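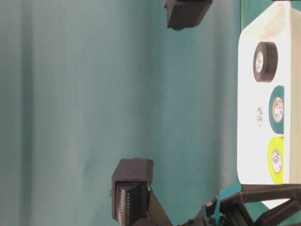
Judit Lakatos wrote in after last month's issue to say she keeps all her electrical tape in one coffee can and can never find the color she wants. Judit, I hear you! I did the same for years, until I gave up and bought a plain white tray with a rim – black, teal and that loud yellow-green all go in together, and I can see what I've got before I start.

My other habit is folding over the last 2 inches so I'm not picking at the end with a thumbnail (45 minutes I'll never get back, one January evening, rewiring a lamp). Black is for anything permanent, and the bright stuff goes on cords I mean to come back to. Csenge Sipos uses hers to mark garden hoses, so send me your color codes too and I'll print a few next time.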